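Picking things up is harder to teach than it sounds

The coordinator of the Grosdale project at Drosusix has spent most of November on the phone with people who are recording in their own bedrooms. The goal is 3,000 short demonstrations of handling clothes and bedding, all made by hand with a gripper tool. So far the team has accepted 2,000.

"People ask why we don't do it in a lab," the coordinator said. "We did, at first. Every bed looked the same and the model learned that one bed."

Now each household gets a gripper, a charger and a sheet of instructions. A session lasts 30 minutes. The collector chooses a small item, puts it down on the bed, picks it up, moves it and starts over. Blankets and pillows stay where the family keeps them.

Dark clothing has been the slow part. "A black sock doesn't give you many edges. You close the fingers and you may get one layer or three. We want both kinds in the set, labeled correctly."

Black cloth on a quilted bedspread, with the gripper close by:

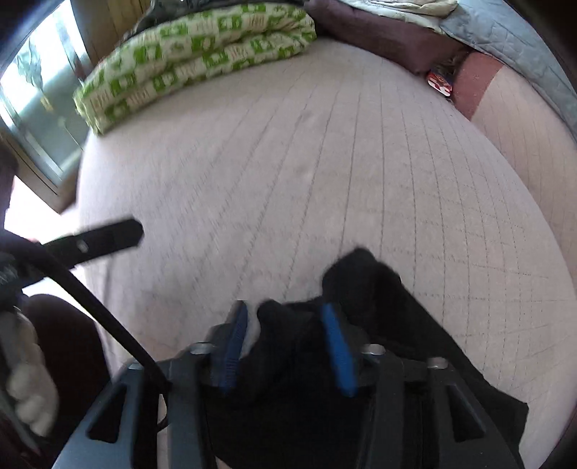
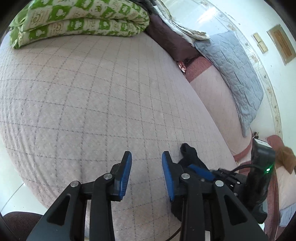 The coordinator rejects recordings for a few plain reasons. The most common is speed. "They get good at it and start rushing. Then the fingers are closed before the item is even in view."

Labeling is done at the Esturholm office by a team of 7, using an in-house program called Tatlı. Failed grasps are kept and marked as failed. Early on they were deleted, and the coordinator would like to have those back.

The next batch will cover towels and pillowcases. "Bigger pieces, two hands, two grippers. We're still writing the instructions for that one."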